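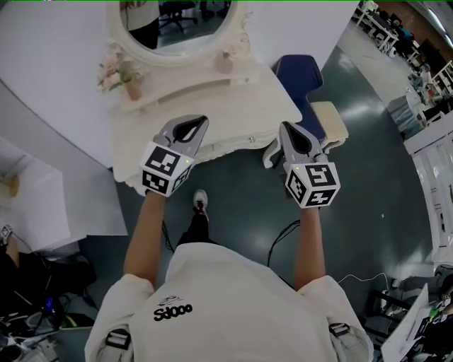

The white vanity table with the oval mirror and the navy and cream stool.

About us

Sarnora is a small furniture workshop and showroom. We repair, repaint and sell bedroom furniture, and most of all vanity tables. My name is Oskari Kokkonen and I started the company after many years of working with windows and doors, where everything must be straight. A vanity table is almost never straight. It has curved legs, carved edges and a mirror that wants to lean to one side, and I find this more interesting work.

We began with one table that belonged to my wife's aunt. The drawer did not close and the paint was yellow from many years by a window. I worked on it for one winter in the evenings. When it was ready, two of her neighbors asked if I could take theirs also, and so we had a company before we had a name for it.

What we do

People bring us furniture that they grew up with, or that they bought and then did not like so much at home. First we look at the drawer. A shallow drawer, like on the white table, is the part which is used every day, and it tells very much about the rest. If it catches on one side, we plane the runners and rub them with wax. We keep the old knob when it is possible. If the knob is missing, we have a box of small silver ones in different sizes, and the customer can sit with this box as long as they wish.

After this comes the carving. An ornate frame collects dust in all its corners, and if you paint over the dust you will see it forever. We clean with soft brushes and a little soap, then we let the piece stand two days before any paint. White is what most customers ask for. We mix it a bit warm, so that it does not look like a refrigerator.

Mirrors we do not cut ourselves. They come from Dahlgren, a glass shop on the next street, and they take normally one week. An oval mirror costs more than a square one and I am sorry for this, but it suits a carved frame much better.

Stools and seats

Our upholstery is done in the same building. A padded stool with a back is more comfortable than the round kind without, especially if you do your hair in the morning and sit for a longer time. Navy blue and cream is a combination we like beside white furniture. Cream on the seat needs some care, so please ask us for the cleaning sheet.

The showroom

The showroom has 176 square meters and it is arranged in corners, like bedrooms. We put small things on the shelves, for example pink flowers in a pink vase, so you can see how much place is left when a table is in use. The flowers are artificial and they are not for sale, but we are asked this every week. You may open all drawers and sit on all stools.

Prices for a complete restoration start from 405 dollars, without the mirror. A table and stool together, ready to take home, is usually 900 dollars. We deliver inside Clinisthorpe without charge, and further away we use a transport company named Zurix, who wrap the legs very well.

In May the workshop is closed for two weeks, but the showroom stays open in the afternoons. If you want to bring a piece to us, please send first two photos, one from the front and one of the drawer taken out. I answer all messages myself, normally in the evening.

Page updated Mar 3, 2019

Share 14
Comments 3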